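November
Isla Leckie

Square bamboo top, joints and surface

Carried on from the previous page. The top is the four-plank one from the Flatidton batch, planks laid left to right as you stand at the front. Planks are numbered from the front edge backwards, so plank 1 is the one nearest you and plank 4 is nearest the rail. Alasdair numbered them the other way in his note on the Varneck sheet. I have corrected the sheet in pencil and left his figures alone.

Width along the front edge is 997 mm with the steel tape, taken twice with the same result. The drawing gives no tolerance. I did not measure the depth again because the clamps were still on the back edge when I started.

Joints

Straightedge laid front to back at the left end, at the middle and at the right end. Left end is good, no light under it. At the middle there is a slight step between planks 2 and 3, plank 3 being the higher. A fingernail catches on it going backwards and does not catch coming forwards. Right end has the same step but fainter. It dies out before the last screw.

Tried slackening the screws in plank 3, pressing the plank down by hand and tightening again from the middle outwards. No change at the middle. Plank 2 was then packed from beneath with a strip of card and the step went down enough that the straightedge no longer rocks. Card is not a proper answer. It will take up damp and go soft, and the reading in the room was 70 per cent this morning with the heating off. Imrie has offered thin plywood strip from the offcuts bin, which would do, provided it is all from the one sheet.

I would leave the step alone before I would sand it. The face layer on these planks is thin and the edges already have a small round on them. Taking plank 3 down to meet plank 2 would leave a flat stripe along the joint that shows under the lamp.

Loading

Put a 500 g brass weight on the middle of each plank in turn and looked for movement against its neighbours. None on planks 1 and 4. Plank 2 moved slightly before the card went in and did not move after. Plank 3 did not move in either case. This is a light test and says nothing about anyone leaning on the table. Alasdair leaned on it. It creaked at the back left corner, which I put down to the fixing and not to the planks.

Surface

One coat of Plenberg oil, wiped on along the grain and wiped off again after the time on the tin. The colour has come up a little warmer and evened out the pale patch on plank 4. There is a dull streak near the right end of plank 1 where the cloth had run dry. I can feel it as a slight drag. It wants a second wipe, local, with a fresh cloth.

The remaining question is marking. The old top was taken out of use chiefly over rings and scuffs: rings from cups, and scuffs from anything flat with grit under it that was slid and not lifted. We agreed to use ordinary things for the check, a paper cup and a phone. Alasdair wanted a mug as well. A mug has a harder foot and I would sooner see how the oil does with paper before going on to it.

Procedure as written up for the Varneck sheet. Anyone repeating this should keep to the order.

1. Wipe the top with a dry cloth, along the grain, finishing at the front edge. No spray. Check the cloth for oil. If it comes away coloured the coat is not ready and the rest should wait.

2. Look across the top from the front with the lamp low at one side. Note any marks already there, by plank number and by left, middle or right. On this occasion: the dull streak on plank 1 right, and a short scratch on plank 4 left which was there before oiling.

3. Run a finger along each joint. Write down any step over which a cup would not stand square. The 2 to 3 step is now small enough that a paper cup bridges it without rocking, but do not use that line for the check, as the base will press unevenly and the ring will come out as an arc.

4. Set the phone down on plank 3, to the left, screen up, with its long side running front to back. It crosses the grain that way, and a scuff across the grain is easier to pick out under the lamp. Put it down flat and take the hand away. Do not slide it into position.

5. Stand the cup upright towards the front, near the centre, wholly on plank 2. Keep the base off both joints. The paper has to be sound at the bottom seam, so turn it over and look first.

6. Confirm positions against the layout before leaving it. Cup on the second plank from the front, phone on the third and well over to the left. Write the time in the margin.
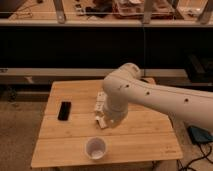
7. Lift the phone first, straight up, then the cup. Lamp low again, from the same side as in step 2. Mark any ring or scuff with a dot of chalk beside it, not on it, and enter it by plank number. If a ring shows, leave it alone until the following morning and look again before wiping, since the last coat let faint ones go overnight.

To do: plywood strip from Imrie to replace the card under plank 2. Second wipe on plank 1 right. Look at the back left fixing from underneath; the washer may be missing, as it was on the previous one. Order another tin of the Plenberg, the present one is under a 3rd full and has a skin on it. Alasdair to confirm which way he wants the planks numbered on the sheet.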